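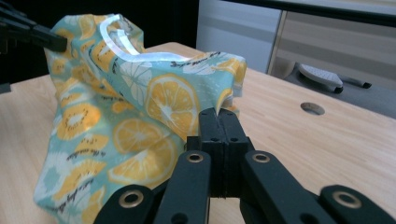

A citrus-print fabric pouch between two grippers on a wooden tabletop.

News > Software > Manipulation

Print this page | E-mail this page

Murín 2.2 adds deformable-object planning

Wed 3 July

Cemon has released a new version of Murín, its motion planning package for two-gripper work. The update replaces the fixed grasp table with a planner that re-estimates the outline of soft items such as bags and pouches after each contact.

The planner runs at 50 Hz and shares one clock with the perception module. Earlier builds kept separate clocks, and the two hands could act on different estimates of the same fold.

The model was trained on 1,459 demonstrations recorded at the company's Bruseck site. "Glossy linings were the main source of bad depth readings," said Orsolya Kelemen, who leads perception. Those points are now masked before the fit.

Wojciech Baran, who maintains the controller, said force limits are set per finger — old configuration files will need to be converted. A script is included. Support for zippers is planned for December.

Contact | Copyright Grernodel | Back to top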